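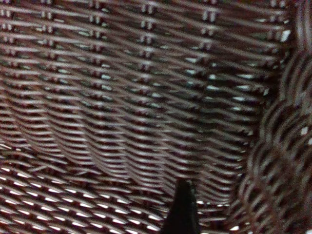 Run 246

The planner had returned the same answer for nineteen minutes: no grasp found. Tsehay Mamo scrolled back to the start of the log and read it again at half speed.

The Altcombe stack had four processes. Perception took the wrist camera and produced a depth map. A segmenter divided the depth map into background and things. The planner proposed grasps on the things. The controller moved the arm. Each process wrote to its own file, and each file had its own idea of what time it was, so she kept a script that lined them up. The script was older than her contract.

At tick 1015 the finger was inside the basket and the segmenter reported 2764 objects.

She checked the number against the raw message. It was correct. The segmenter had found light coming through the weave and had drawn a mask around every gap it could resolve. Each mask had a centroid, a confidence and an identifier. The planner had sorted them by confidence and tried them one at a time. All of them failed the width check. A gap has no width the gripper can close on.

She opened the depth map. Where the wall was blurred, close on the right, the values jumped between near and very far from one pixel to the next. On the back wall they were steadier. The floor was worst. The stereo matcher had been given row after row of identical strands and had matched each one to its neighbor.

"It's empty," she said.

Dimaculangan looked over from the other desk. "What is?"

"The basket. There's nothing in it to pick."

"Does the state machine know that?"

"There isn't a state for it."

She pulled up the file to be sure. SEARCH, APPROACH, GRASP, LIFT, PLACE. From SEARCH there was one way out, and it required a target. With no target it stayed in SEARCH and asked perception for another look. Perception, asked for another look, supplied one. The counter in the corner of her terminal had been going up the whole time she was reading.

The obvious fix was a confidence threshold. She set it to drop anything under a minimum area and replayed the log. The object count fell to 100, then to zero, and the planner stopped proposing grasps. The state machine stayed in SEARCH.

She added a state. It took eleven lines. If three consecutive looks returned no target, the machine would enter it, retract the arm along the path it had come in on, and report. The retract was easy, as the controller kept its waypoints. The name was harder. The style guide wanted a verb. She typed FINISH and deleted it, because the Nullero dashboard turned anything with that name green, and a green row would be read as a successful pick. FAIL turned the row red and sent a message to Cemurwood, where someone would be woken up to read it.

"What do you call it when you look and there's nothing there?" she asked.

"Tuesday's coffee pot," said Dimaculangan.

She typed CONCLUDE. The dashboard had no color for it and would leave the row white.

The tests passed on replay. She pushed the branch, restarted the four processes in the order the readme gave, and released the hold. SEARCH, said the log. SEARCH. SEARCH. CONCLUDE.

The finger rose by the same waypoints it had used going down. She waited for the report line, copied it into the ticket, and started run 247.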